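Sunday, July 27, 2025
Kitchen notebook, Cotgate test kitchen

Winter menu, chickpea and pumpkin pie, fifth go at it. Writing this up while the dishwasher runs because I know what I'm like by Monday.

Yesterday first. I had lunch at Huro on the way back from the markets, mostly to see what they're doing with their set menu now it's gone fully vegan (it used to be half and half, and you'd get a sad risotto if you asked nicely). Very good! The starter was charred cauliflower on a white bean puree with pickled sultanas, and I'd happily have eaten two. The main was a mushroom and barley thing in a bowl, a bit brown on brown, but the flavour was huge. There was miso in it, I'm nearly sure, and something smoky that I couldn't pin down. Paprika would have coloured it more. Smoked salt maybe? I sat there sniffing my spoon like a goose.

Anyway, it sent me home thinking about our pie, which has been tasting flat since we took the butter out. The filling's fine for about three bites and then you're bored.

What I changed today:

Pumpkin roasted in big wedges, skin on, then scooped. Last time I diced it and it went to mush at the edges and stayed hard in the middle. Oven at 221, which is a silly number but that's what the old Ackermann oven reads on the probe when the dial says 220, so I've stopped arguing with it.

White miso, 35 g, whisked into the stock before it goes in with the onions. I started with less and kept adding. At 35 you can't pick it as miso, it just tastes like it's been on the stove all day.

Chickpeas cooked from dried, with a bay leaf and half an onion. I kept the cooking water and used it in place of some of the stock. 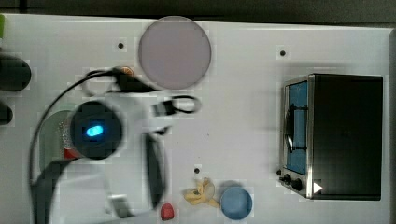 The whole batch of filling came to 995 g once it had cooled, enough for five small pies with a scrape left over for the cook. I'd like it a touch looser, so next time I'll hold back a ladle of the chickpea water and stir it in at the end. It thickens a lot in the fridge, more than I'd allowed for.

Pastry is still the headache. The olive oil one tastes lovely and behaves like wet sand. I rolled it between two sheets of baking paper and it still cracked when I lifted it, so the bases are patchwork. Once baked you'd never know, but I don't want to be doing patchwork at six o'clock with a full book. The Cirnalar block (the coconut one, in the green tub, second shelf) rolled beautifully and had proper flakes, but there's a sweetness to it that I can't get past with a savoury filling. Half and half might be worth a try. I did write that down in March as well and then didn't do it, so putting it in capitals: TRY HALF AND HALF.

Tops: brushed one lot with soy milk and a bit of maple syrup, the other with plain oil. The soy and maple colour was gorgeous, really deep gold. The oil ones looked pale and a bit dusty. Easy decision.

I also made a relish to go on the side, green tomato and mustard seed, and I'm a bit in love with it. Too sharp on its own on day one. If we put it on the menu it has to be made well ahead, a week at least, and that means clearing the bottom shelf of the cool room, which is currently all preserved lemons. Sorry, lemons.

I left two pies out for tasting with a bit of paper next to them.

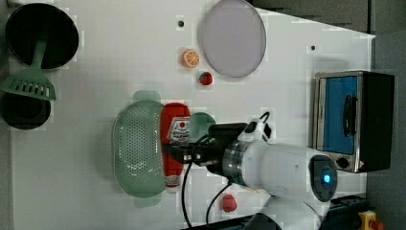
Hnat Kravets wrote on the bit of paper that the filling is the best so far and he'd pay for it, but the pie wants something green and bitter next to it, and please could it not be rocket again. He also reckons the relish is hiding the miso, and that people should get it in a little dish so they can choose. And the pastry on his was tough along one side.

Fair enough on all three. The tough side will be where I patched it and pressed too hard. For the green bit I'm thinking silverbeet, cooked down fast with garlic and lemon (uses up the lemons!), or radicchio if the price comes down, though it was ridiculous at the markets yesterday.

For next time:
Half and half pastry, rested overnight
Hold back the chickpea water
Smoked salt in one small pot of filling, see if that's the Huro flavour
Relish in a dish
Silverbeet
Ask whoever has the good rolling pin to bring it back

There's one pie left in the fridge, wrapped, with the date on. Have it cold with the relish if you're in early.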